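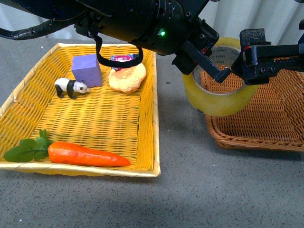 Photo: Antonina Koval

Laltholm Word List

Read me first

Welcome! This is a list of 273 dialect words from Laltholm and the farms round it, gathered from letters, shop ledgers and a great many chats over tea. I grew up with perhaps a third of them and have loved meeting the rest.

What you get

words.csv — one word per line, with meaning, part of speech and the village it came from
sayings.txt — 20 longer sayings, left just as they were told to me
sources.txt — who said what, and where the letters are kept

Of the 273 words, 259 have a full meaning. The others are marked "unsure", and I would be thrilled to hear from anyone who knows them. The weather words are my favourites (there are so many for drizzle!).

Spelling

Vakulenko's old notebook spells things its own way, so I have kept those forms in a separate column. Please don't tidy them up.

Using it

Free to copy and share, so long as you name the list. Files are saved as UTF-8, and older versions of Bilteo may muddle the accents.

Last changed 20 March 2021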